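Metal bin for colored bars: line it or leave it bare?
Storage and Sorting > Bins, trays and boxes

serow_bench
Thu 26 March
I use a big open-topped metal bin on a wood table to hold short bars, red and green.
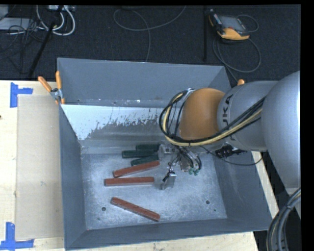

The sides slope in, so anything dropped near the wall ends up on the flat part. I like that. What I don't like is the floor, which is scuffed all over, and the back slope, where the surface is flaking along a ragged edge. I want the bars to stay clean enough to hand over without wiping each one. Options so far are a rubber mat cut to fit, a coat of paint, or doing nothing. Inside floor is 20 inches on the long side. What would you do?

Pralville_Dan
Rubber mat. I have a ribbed one in a steel drawer and it cut the noise way down. Cut it a little small so you can get a finger under the edge to lift it out.

gortzfan
Disagree on the mat. Grit gets under it and you stop cleaning there. Scrape the flaking part, wipe it down, sand the edge smooth and leave the metal bare. Scuffs on a floor like that are only looks.

serow_bench
I wondered about the grit. There are two round holes in the floor, left and right, toward the front. A mat would cover those unless I cut it around them.

Kamran Farooqui
Cut around them. I did the same on a parts bin with a hole punch and it took 7 minutes. Keep the holes open, they let you push the dust out with a brush.

Pralville_Dan
If it's a smooth mat the dust stays on top and you shake it out once a week. I've never had a pile under mine.

gortzfan
Yours is in a drawer. His is open on top, so it catches everything in the room. Different case.

clilar2
Has anyone asked about the paint? I painted a chute with Clilar enamel two years ago and it chipped where the parts landed. Then I had paint chips mixed in with the parts. I'd skip it for a floor that gets hit.

serow_bench
OK, paint is out. That leaves bare or mat.

Also, should I divide the two colors? Right now they share the floor and I pick by color.

Kamran Farooqui
How many do you keep in there at once?

serow_bench
A handful most days. I have 158 in total but the rest stay in boxes on a shelf.

Kamran Farooqui
Then no divider. You can see both colors at a glance and a divider would get in the way of your hand.

gortzfan
Agree with that part.

Pralville_Dan
I'd still put one in. A strip of aluminum angle, no screws, lift it out when you don't want it.

serow_bench
I'll scrape the back this weekend and run it bare until April. If the noise bugs me I'll buy the mat. The one I looked at was 30 dollars.

clilar2
Vacuum while you scrape, and take the bars out first.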